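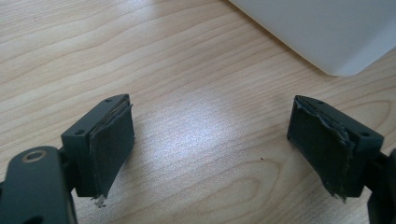

Chapter 9
Woodcut and Wood Engraving

The relief print is the oldest way we know of to get the same picture onto more than one sheet. You cut away what you don't want, ink what's left, press paper on it. Done. The Chinese were printing from carved blocks well over a thousand years ago, and the method reached Europe much later, first on cloth, then on paper once paper got cheap enough. Keep that order in mind, it comes back in the section on playing cards. Before you touch a knife, look at a board. The pale tabletop at the head of this chapter has long wavy bands of grain running up on a diagonal, then much finer lines packed close, then a big stretched-out loop of curves nested inside each other. That kind of figure belongs to wood sawn lengthwise from the tree, the plank side, and the plank side is what woodcut uses. Wood engraving uses the end of the log. Different tool, different look, different century mostly.

Words you need for this chapter. Relief: the raised part prints. Intaglio: the sunken part prints (Chapter 10, skip it for now). Block: the wood, or whatever stands in for it. Matrix: the general word for anything you print from. Impression: one pull on one sheet. Edition: all the impressions meant to go out into the world together, usually numbered. State: a version of the block. If the artist prints a few, goes back and cuts some more, then prints again, that's a second state.

Plank grain first. A knife going with the grain wants to run away on you. Across the grain it wants to tear. So early cutters worked mostly in outline, with fairly thick lines, and left the middle of things open. Look at any devotional sheet from the 1400s — heavy folds in the robe, round face, almost no shading. Colour, if there was any, went on later by hand or by stencil. These sheets were cheap. People pinned them on walls, sewed them into clothes, pasted them inside the lids of boxes, and most were simply used up. What survives is a sliver of what was made.

Woods. Pear and other fruitwoods in Europe, cherry in Japan. Close grain, hard enough to hold a line, soft enough to cut in a reasonable number of hours. Some artists later went the other way and picked coarse boards on purpose, so the grain itself would print. Wet the plank or scrub it with a wire brush and the soft part drops, the hard part stands up, and you get stripes across the sky or water for free. Plate 102 at the back of the book is a good one to study for this. Turn to it now, then come back.

Who did the work? Usually more than one person. A designer drew, a cutter cut, a printer printed, a publisher paid. The cutter's name is often lost. Students get hung up on this and ask who the "real" artist was. Not a very useful question for this period. A better one is who decided what, and who could change it. In our reading from the Ondieki collection catalog you will find two impressions off the same block, one crisp, one with the border broken in 9 places. Same design, same hands, a lot of printing in between. Worm holes too. Worm holes print as little white dots, and they help put impressions in order, because a hole doesn't heal.

How many can you pull? Depends on the wood, the ink, the pressure, and how careful the shop is. For the exercises here assume a run of 2,000 from a decent block before the fine lines start to go. Some blocks did much better than that. Thin lines standing alone fail first, then corners, then the border.

End grain now. Saw the log across instead of along, polish the surface, and there's no direction for the tool to follow. You use a burin, the same family of tool metal engravers use, and push it. Very fine white lines out of a black ground. Boxwood was the favorite, but box is a small tree, so big pictures meant bolting several small blocks togehter. In the 1800s newspapers took this a step further. Draw the picture across the bolted block, unbolt it, hand each piece to a different engraver, bolt it up again by morning. Look for thin white seams running straight through a crowd or a ship. Once you've seen one you will keep finding them.

Materials for the studio section, have these ready by the second meeting:
Shina or basswood plank, one per student, sanded
Knife, small V gouge, wide U gouge
Brayer and water-based black
Thin paper for proofing, heavier for the edition
Spoon or baren
Bench hook. Use it. Both hands behind the blade, always.

Assigned sheets are from the Plirard and Tisdale study sets. Read the Raltix handout on inks before you open any cans, it covers cleanup aswell.

9.1 Transferring the Drawing

Everything prints backwards. Lettering especially. Draw on thin paper, flip it, rub it down, and check it in a mirror before the first cut.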